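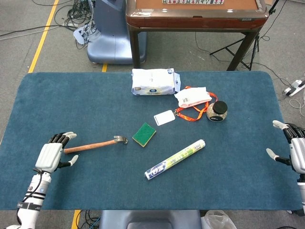 Figure 8.1 A claw hammer, a kitchen sponge, a roll of plastic wrap, an ID card on its lanyard and a small jar, among other things, on one mat. Where does each belong?

Chapter 8
Sorting and Storing: Does Everything Have a Place?

"A place for everything, and everything in its place." You have probably heard the saying from a parent, a teacher or a supervisor. It gets repeated so often that few people stop to ask whether it can be done. In this chapter we will ask.

Start with the hammer in Figure 8.1. Most people would put it with the tools, and few would argue. The sponge goes by the sink. Now try the plastic wrap. If you sort by room, it goes in the kitchen with the sponge. If you sort by use, it belongs with foil and paper bags, well away from anything used for scrubbing. If you sort by shape, as many drawer makers would like you to, it goes wherever there is a space long enough. All three answers are sensible and they put the same roll in three different spots.

The ID card is harder still. It is small and flat, so a system based on size will send it to a drawer with the stamps and spare keys. Anyone who has to wear one to work knows how that ends. A card on a lanyard wants a hook near the door, and a good many storage plans don't have one.

Storage advice is also a business, and you should read it the way you read any sales material. The Floltetti drawer system, which we look at in Section 8.2, is sold with the promise that a household will "never search again." The booklet in the box offers no test of that promise. It shows drawers on the day they were filled. We would like to see the same drawers in July, after a family has been living out of them for half a year.

What the Hitley survey did and did not show

One of the few attempts to check this kind of advice is the Hitley household survey, run by Renata Jabłońska. Her team visited 113 homes and logged 2,818 objects that were lying somewhere other than where the owner said they were kept. The usual reading of the survey is that people are careless. Jabłońska herself was more careful. In many homes the stated place was full, or too high to reach, or in a different room from the one where the object was used. A person who leaves a hammer on the table may be untidy. It is also possible that the toolbox is at the bottom of a closet behind the vacuum cleaner.

Keep in mind what the survey leaves out. It did not measure how long anyone spent looking for things, so it can't tell us whether a misplaced object was a lost one. Plenty of people know exactly where they left the hammer — it just isn't where they told the visitor it would be.

In this chapter you will

Compare sorting by room, by use, by size and by how often a thing is needed
Read a storage claim and say what evidence would support it
Plan storage for a shared kitchen or workroom
Decide when a "miscellaneous" drawer is a fair answer and when it is a way of giving up

Before you read

Empty one drawer or one bag onto a table. Sort the contents in whatever way seems natural and write down the rule you used. Then trade places with a partner, who should sort the same objects without seeing your rule. Keep both sets of notes for Section 8.4, where you will need them again.

Key terms: category, point of use, overflow, shared storage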